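Stock Water Questions

How much water does a grazing cow need?
It depends on heat, milk and how wet the forage is. For planning we use 2 gallons per hour of daylight for a dry cow in July.

Can I use one tank for several paddocks?
Yes. Put it on the shared fence line so both sides can drink. Try to keep the walk under 300 yards. Past that, cattle tend to go as a herd and crowd the tank.

What size tank should I buy?
For 60 head on a good refill line, the Luria tank is enough. On a slow line, go bigger.

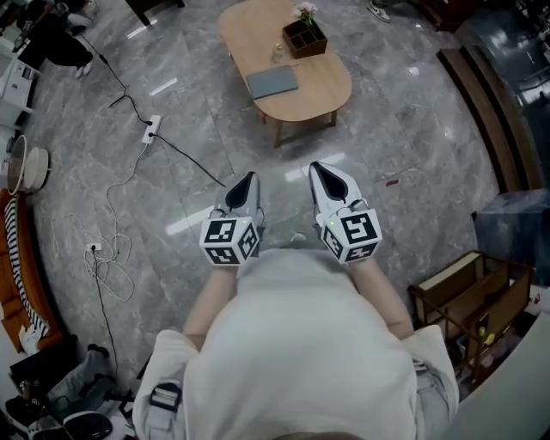 Check the float valve each time you move the herd. Grit in the seat is the usual cause of an overflow.

Do I have to bury the pipe?
Not for summer grazing. Lay it under the fence where grass will shade it. Drain it before the first hard freeze.

Who do I ask about a leaking valve?
Ruaridh Guthrie handles valves and fittings. Call the shop, extension 3195, before noon.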